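The Second Guitar Should Get Out of the Way

Posted in: Opinion / Loud & Slow / Doom & Drone

I have been playing the Stesard record every day since August and I still can't shut up about it, so you're all getting a column. My argument is simple. The best heavy bands working right now have figured out what to do with a second guitarist, and the answer is to let that person play almost nothing.

Think about how most doom bands use two guitars. Both players tune down, both stack the same riff, and the live sound turns into soup. It's fun soup! I've stood in plenty of it. But by the fourth song you can't tell the chords apart, and the bass player might as well be at home.

Now put on "Dritar," the eleven-minute closer on the Stesard album. Elfriede Hellwig carries the riff alone on the left side, and for the first three minutes Szymon Ziółkowski hits one note every eight bars on the right and lets it die. One note! By the time he finally joins her on the riff, your ears have been leaning toward that empty side for so long that it feels like a wall moving. I played it for my brother, who mostly listens to country, and he made me start it over.

Skakgate were doing a rougher version of this back in the 2000 demo days, when they pressed 200 tapes and sold them out of a gym bag. (I own number 642 of the later reissue, which tells you how late I was.) On those recordings the second guitar drops out for whole verses. People at the time wrote it off as bad mixing. I think it was a choice, and a great one, because the drums on that tape sound enormous and they were recorded with two microphones in a garage.

The usual complaint is that this is a waste of a player. Why haul another amp up the stairs for somebody who stands there? I've heard it from musicians I respect, and I get it if you're the one hauling. But go see Okoro live. Their second guitarist spends half the set with her hand flat on the strings, and the crowd watches her more closely than anyone else up there. When she moves, the whole room moves.
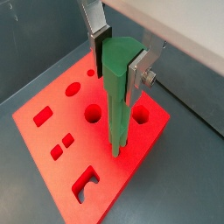 Green part above the red board.

I'm not asking every band to do this. Sludge needs its mess, and some of my favorite records are two people fighting over the same four strings' worth of space. What I'd love is for more young bands to try it for one song. Pick your slowest riff, give it to one person, and have the other wait until it's almost uncomfortable — then wait another eight bars. Record it on a phone. I bet you keep it.

And please turn the bass up while you're at it. There's suddenly all this room down there!

Tags: doom, sludge, guitars, opinion, Stesard

3 comments

lowtuned_pete
Agree on Okoro, disagree on the Skakgate tape. My copy sounds like the guitar cable was broken.

Marrow
Tried this at practice last night. Our second guitarist got bored and went out for tacos. Song was better though.

hazel k.
"Dritar" on headphones in the dark. That's all I came to say.

Recent columns
Why I Still Buy Splits
Eleven Minutes Is a Fine Length for a Song
In Praise of the Opening Band
Bass Players, Please Stand Closer to the Front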